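Brolthorpe Council picks Uvilano for housing and repairs software contract

Three-year agreement replaces four older systems and covers hosting, support and data migration

Brolthorpe Council has awarded a contract to software supplier Uvilano to replace the systems it uses to manage council homes, repairs and tenancy records. The agreement runs for three years, with an option to extend for two more, and was approved by the council's cabinet in October following an open tender.

Under the contract, Uvilano will supply its Adik case management platform to the council's housing, repairs and customer service teams. The platform will hold tenancy details, repair requests, inspection records and correspondence in one place. At present these are kept in four separate systems, two of which are no longer supported by their original suppliers.

The work covers 3337 homes owned by the council, including sheltered flats and temporary accommodation. Of these, 2562 already have an electronic property file that can be moved across. The rest have records held partly on paper, and these will be scanned and indexed during the first year of the contract.

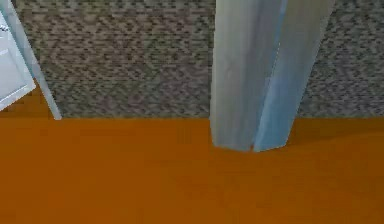

Inspection reports will be the first part of the service to change. Housing officers will complete them on a tablet during the visit and the report will be saved to the property file the same day. Each room has its own page for walls, floors, windows, heating and electrics, and floors are recorded by type, condition and colour, so that a plain orange floor like this one would be entered once at the first inspection and carried forward to later visits. Officers can amend an entry if a covering has been changed, and the earlier entry is kept.

Repairs reported by telephone, online or in person will be logged on the same platform. Tenants will receive a reference number and an appointment slot when they make the report, and can change the slot up to 6pm on the day before. Contractors working for the council will see only the details needed for the job they have been given. Access to tenancy and payment records will stay limited to council staff.

The council received bids from suppliers of all sizes. Bids were scored on quality, price and social value. Uvilano has also agreed to provide 30 days of free digital skills training each year at the Mohammed Centre, which will be open to tenants and to people looking for work in the area.
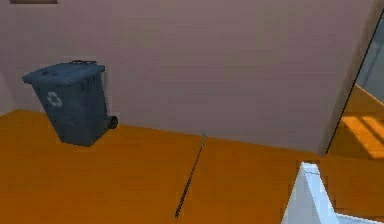 Estate services will join in the second phase. This part of the contract covers cleaning rounds, grounds maintenance, missed collections and requests for bulky waste removal, which are currently handled through a shared mailbox. Containers supplied by the council will be listed against the address they were issued to, and a wheeled recycling bin such as the dark blue one against the wall will have an entry giving its type, colour and date of issue. Requests for a replacement will go straight to the depot.

Staff training will begin before the first phase goes live. A pilot group of 100 tenants will be invited to test the online account and comment on the layout, the wording and how well it works with screen readers. Tenants who prefer not to use the online account can continue to contact the council by telephone or at the customer service desk.

Furnished temporary accommodation will be added in the final phase. The platform includes an inventory for each furnished room, which is checked when a household moves in and again when it leaves.
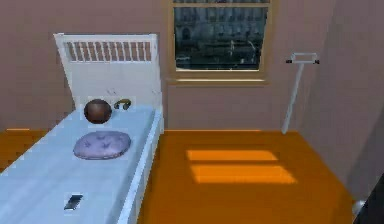
Bedroom with a white single bed and pale blue bedding.

The existing systems will remain available to staff in read-only form for six months after each phase is complete. Tenants do not need to take any action, and rent accounts, payment dates and direct debits are not affected by the change.

Notes to editors

Brolthorpe Council is the landlord for all homes covered by the contract. Homes owned by housing associations in the area are not included.

Uvilano supplies case management software to local authorities and housing providers. Adik is its platform for housing and repairs services.

Media enquiries should be sent to the Brolthorpe Council press office, which is open from 9am to 5pm on working days.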